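Walking football for people on probation – who should pay the hall?

fagundes_left
Hello all. In Jiltatbridge we have a walking football group for people on probation and their families. The club Rallier gave us the hall until March. After this it costs 625 for the season. Should the players pay a part? I think a small fee makes people feel they belong.

W. Wiegand
I don't agree. Many of our men come out with debts. Even a small fee is a wall for them. Ask the town sports office first, the form has only 4 pages.

riment11
Wolfram is right about debts, but free places stay empty too. We had 11 names on the list and far fewer on the field. Now each person pays what he can into a box.
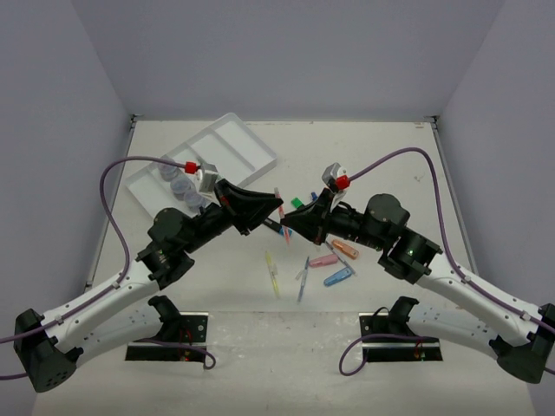
Two arms over the white table.

fagundes_left
A box is interesting. Who sees what each person puts in? I would not like that someone is ashamed.

riment11
It is closed and stands by the door. I open it once a month.

W. Wiegand
Still a fee for me – only with a nicer name. And please write in the application that families take part. Our first one was refused because we wrote only "former prisoners".

fagundes_left
Thank you, I did not know this. I will send the form before I speak with the players about money. Does the office also pay for shoes?

W. Wiegand
Ours did not. We asked the club for used ones.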